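Fletum Scene Kit: Setting Up the Faucet Task

Applies to kit release 2. Written by Yichen Yan, checked by Suqin Cheng.

The faucet task ships with the base Fletum license and loads from the task menu under Fixtures. You need a working install, the arm model pack and 2,893 MB of free disk space for the tile and marble textures.

Step 1. Load the scene

Open the task menu, choose Fixtures, then Faucet. Leave the room set on Hex Tile. The first load compiles the shaders and can take several minutes. Later loads read from the cache.

Step 2. Place the arm

Select the Franka Emika model and snap its base to the dark platform beside the round counter. Do not rotate the platform. The lever's target positions are stored relative to it, and a rotated platform will shift every one of them.

Step 3. Set the start pose

Open the Pose panel and pull the wrist left until the gripper hangs over the recessed part of the counter, fingers down. Close the fingers on the blue object, then save the pose under slot 37. Slots below that are reserved by the kit.

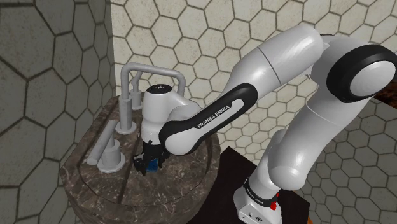 Check the clearance between the wrist and the down-turned end of the spout before saving. If the collision overlay turns red, raise the wrist and save again.

Step 4. Assign the lever

The lever is a separate part from the faucet and has its own joint. In the Joints tab, set its type to Revolute and leave damping at the default. If it does not appear in the list, reload the fixture file.

Step 5. Run a short test

Set the episode length to 121 steps and press Run. Error F2 means the start pose was not saved. Any other code goes in the log folder, and the log should be attached to a support ticket addressed to Hongmei Luo at Bodereck.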